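Semovine » Reviews » Small arms and benchtop kits

Semovine two-arm bench kit, long-ish review after a bad week

Posted 03/07/2026

Rating: 3 out of 5. Was going to be 4. Then the gripper fault.

Quick background. We are a small shop, we test handling for cloth goods, dish towels and such. Bought the pair kit from Standora in January, paid full price, nobody sent us anything free. Two arms, two grippers, rail, cables, control boards, one power brick. Took me an afternoon and part of the next morning to get both arms moving. Instructions are fine until the page on cable routing, which is one drawing and no words.

The good stuff first.

Arms are stiff enough. Elbow joints don't sag when parked. Repeat accuracy good enough for picking up a towel by the corner, which is all we ask. Rail mounting is great, loosen, slide, tighten, done. Software starts fast and hasn't crashed on me. Fan noise low. I can take a call next to it.

Now the fault.

Day 9 of regular use. Right arm was pulling a cloth off a wire hanger. Gripper closed, arm backed off, cloth snagged on the hanger. Should have seen the load go up and quit. Did not quit. Kept pulling, rack tipped, hanger jumped off the bar, and the arm dragged the whole lot toward the front. I hit the stop button and the arm froze with the gripper still clamped shut. Stop cuts motion but it does not open the fingers. Good if you are holding something heavy, bad if it's your sleeve. Had to power down and work the fingers apart by hand.

Screen said error 3512. The manual lists it as "communication delay, retry." Retry?? Retried, it came back and went right on pulling from where it left off. Please don't do what I did. Clear the table first and send the arm home by hand.

So I went looking. Took most of a day. What I found:

The gripper cable on the right side had worked partway out of its plug. Not all the way. Just enough that load readings dropped out when the arm reached far. With no reading the controller uses the last good number, so it thinks everything is light and easy. That's the real problem for me. A loose plug happens. A machine that guesses when it can't feel anything should stop instead.

Cable slack matters too. I had mine too short the first time, every long reach gave it a tug. Leave a proper loop up by the gripper and tie it down lower on the arm, but check the loop can't hook a hanger on the way past. Mine was set like the drawing and the drawing is too tight for our kind of reach.

Load limit out of the box is set to 300. No unit given in the menu, thanks. Way too high for thin cloth. I dropped it in steps until a snagged towel tripped it every time, and then the left arm needed a differnt value. Set them separately.

Wrote to Semovine support. Answer in two days, polite, said a firmware fix is "planned" and mailed a locking clip for the plug. Clip works. One clip though, for two arms. I bought a second from Mernasau, cheap, fits ok after a bit of filing.

After the clip and the new limits I ran the hanger job 10 more times on each arm. No 3512. One clean stop on a snag, which is what I wanted to see. Still not leaving it alone with the lights off.

Table is back to the usual job now, lemon print, polka dots and plaid on the hangers and the rose print cloth lying between the grippers.

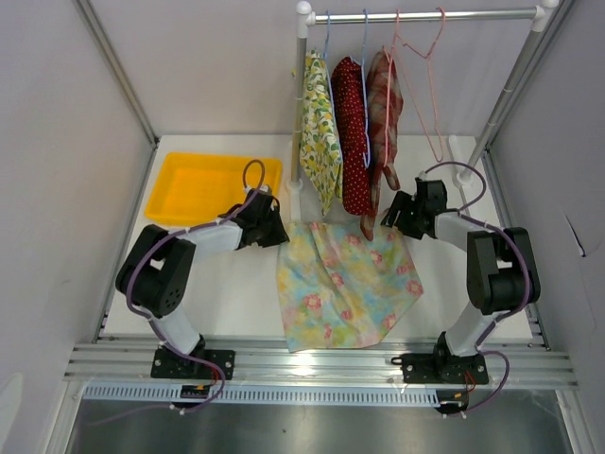 Does the locking clip fix the fault by itself?
It keeps the plug seated, but the controller will still trust an old load reading if the signal drops for another reason, so lower the limit as well.

Compared with the Saha pair we had on loan last year: the Saha is slower and uglier and its software is a pain, but it lets go when you hit stop and it quits when it loses a sensor. If people will be reaching in while it's powered, I'd pick that one. For bench work with hands out of the way the Semovine is quicker to set up and nicer to use.

Things I'd want before buying again: a stop-and-release option, an error page that says what the error means, two clips in the box. And units in the menu, come on.

Minor gripes. Screws for the mounting plates strip easy, use your own driver. The finger pads pick up lint, wipe them or thin cloth starts slipping. Power brick has a short cord.

Would I send it back? No, keeping it. Check your plugs every mornign before you start, both sides. Will update if the firmware shows up.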